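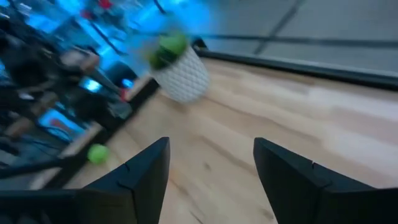

Workshop tips: sharing the bench with an arm

We've had the arm at Kolitetti since last winter, and I've been asked so often how we get on with it that I may as well write the tips down. I do finishing and packing (small wooden goods, planters, the odd lamp), and I am not a robotics person. I still can't tell you what half the menu does.

Clear up before you switch on. I used to leave my tea, a pencil and yesterday's offcuts wherever they landed, and my hands just worked around the mess. The arm doesn't do that unless somebody has told it to. Now I give myself 10 minutes at the start of the shift and the bench is better for it, even on the days I work alone.

Practise with things you don't mind dropping. A tennis ball is lovely for this! It's round, it gives a bit, and if it goes off the end of the table all you have to do is chase it. A potted plant is a good second step, with the heavy part down low and the soft part up top, so you find out quickly whether you've set the grip at the right height. Go for the pot and never the leaves.

Slow it down, then slow it down again. Mi-kyung Hong, our lead hand, runs every new job at the slowest speed 9 times before she'll let it go any quicker, and I thought that was fussy until I skipped it and put a dent in a very nice tray.

Mind your floor. I'd never given the floor colour a thought, but anything pale shows up a dropped screw straight away. Sweep at lunch as well as at knock-off.

Wipe the fingertips. Wax and sawdust build up on the gripping faces and then everything slides. A dry cotton rag does me fine. I'd keep solvents well away until you've read the manual — ours was very firm on that.

Now the people side, which is what most of you are really asking about. Nobody here lost their job over it, but the jobs did change. I lift a lot less, and my shoulders are grateful. I also stand and watch more than I'd like, and watching is tiring in its own way, so we swap over every two hours. The Stutport order was 191 boxes and I reckon I touched about half of them. I did miss the rhythm of it, I'll admit.

Talk to each other. With the arm going, we got into the habit of staring at it and not chatting, and the place went a bit grey. We've put the radio back on, and whoever is watching calls out before they restart it — just "going again", loud enough to carry to the sink.

Next time I'll do labels and how to store your rags.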